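O condomínio da rua Gellberg

O elevador parou em dezembro, entre o terceiro e o quarto, com o bolo de Oleksandra Hladun lá dentro. Só o bolo. Ela tinha saído para buscar as velas.

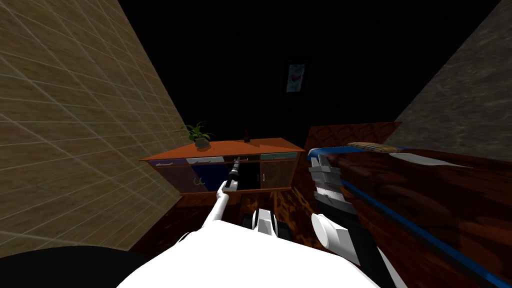
O Mohamedi, do 9, achou que bolo desacompanhado em área comum era de todos, e que isso estava na convenção. Ninguém leu a convenção.

A firma Prandine prometeu vir na segunda. Oleksandra sentou-se na escada e cantou os parabéns para a porta - duas vezes, por via das dúvidas.

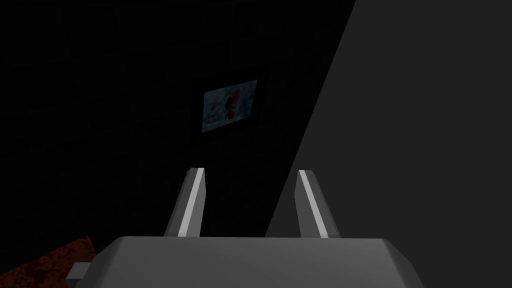
Segunda-feira

O técnico subiu de escada, desceu de elevador e tinha glacê no bigode.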